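Part 4: Getting your first vocals down with the Wutent Lobo

If you've followed me this far, your Lobo is out of its box, the driver is on your computer and the little light on the front has gone green. Now comes the part I love, which is singing into it! I recorded all of my last EP on this interface in a spare room in Grandville, so what follows is the way I do it at home, plus a few things the folded sheet in the box skips over.

Before you start, close your browser and anything else that makes noises. I once had a perfect second verse with an email ping right on the high note, and I still hear it every time.

1. Plug your microphone into input 1 with the gain knob turned all the way down. Input 2 works too, but the vocal preset listens to input 1 only.

2. If you have a condenser mic, press the 48V button and give it a few seconds to settle. Dynamic mics don't need it.

Caution: Turn your speakers or headphones down before you press 48V. The pop is loud, and it's rough on your ears.

3. Pick your spot.

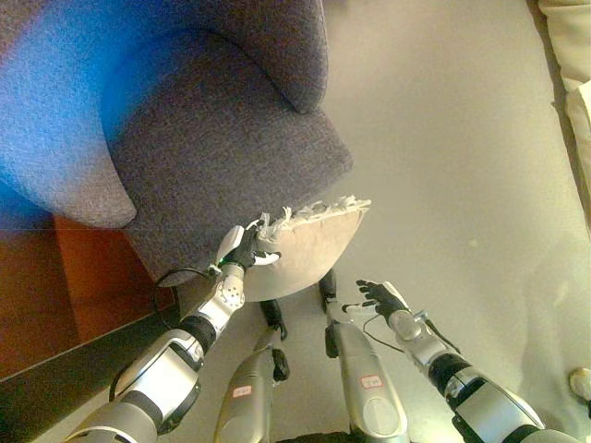

Small rooms have a sound of their own, and your mic will pick up all of it. Walk around and clap (you'll feel silly, do it anyway) and listen for a metallic flutter after each clap. If you hear one, bring in something soft. A padded armchair like the gray one with the rolled arm does more than you'd think, and a throw cushion with a fringe can go on it or behind the mic, wherever the flutter is worst. Then clap again. I usually go through this two or three times before I'm happy, and I always end up farther from the window than I planned.

4. Set your mic about a hand's width from your mouth, with the pop filter in between. Sing the loudest part of the song, the real thing at full volume, and bring the gain up until the meter sits in the yellow. Red means back it off.

Note: Everybody sings louder once the track is rolling. Leave yourself a bit of room.

5. Open the Lobo control panel and set the buffer to 7 milliseconds. If you get crackles, go up one notch at a time. If your voice in the headphones feels late, come back down.

6. Choose your headphone mix. The slider on the left is you, the slider on the right is the band. I keep myself a little low, which makes me push, and my friend Duarte Ramalho likes himself so loud he can hardly hear the drums. Either is fine, as long as you can hear the pitch.

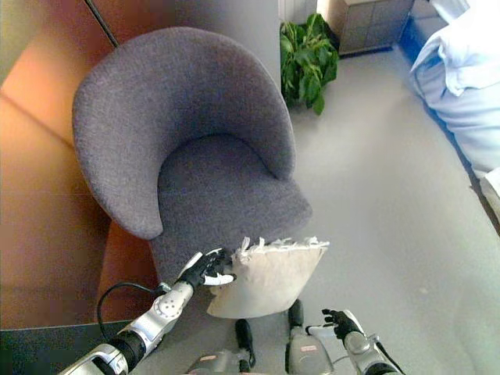 7. Hit record and do three full takes without stopping. Don't listen back between them. Flubbed a word? Keep going, the other two takes will cover it.

8. Name your takes right away. I use the song title and the take number, so "Lekemside 1," "Lekemside 2" and so on. In January I lost an entire chorus in a folder full of files called Audio, and I ended up singing it again at 11 at night.

9. Save the session, then copy it to a second drive.

Caution: Don't unplug the Lobo while the light is blinking. It's still writing the file, and you can lose the end of the take.

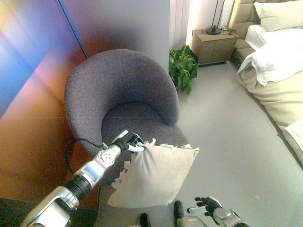 Can I use the Lobo without a computer?

You can use it as a headphone amp and a mic preamp, as long as it has power from a USB charger. Recording needs the computer, and so do the presets.

Next up is Part 5, where we'll pick the best lines out of those three takes and stitch them together. Keep your headphones handy.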